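The Bed Is Not a Shelf

My aunt in Brarkside holds that laundry should be folded on a table. I have owned a table for eight years and have never once seen enough of its surface to try. So I fold on the bed, like most people I trust.

The bed has one great merit as a workplace - you can't sleep until you've finished. Sweaters know this and take their time. 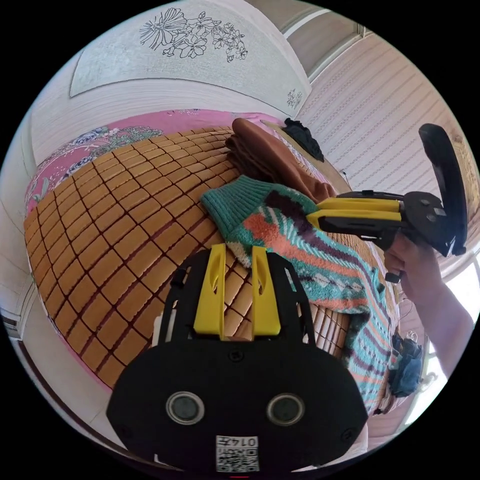 The striped sweater, still undecided, on the bamboo mat side of the argument.

Fold the knits first, while you still have principles. By the socks you will be bargaining, and the chair in the corner will start to look like furniture for clothes.

- Ermira Stoyanova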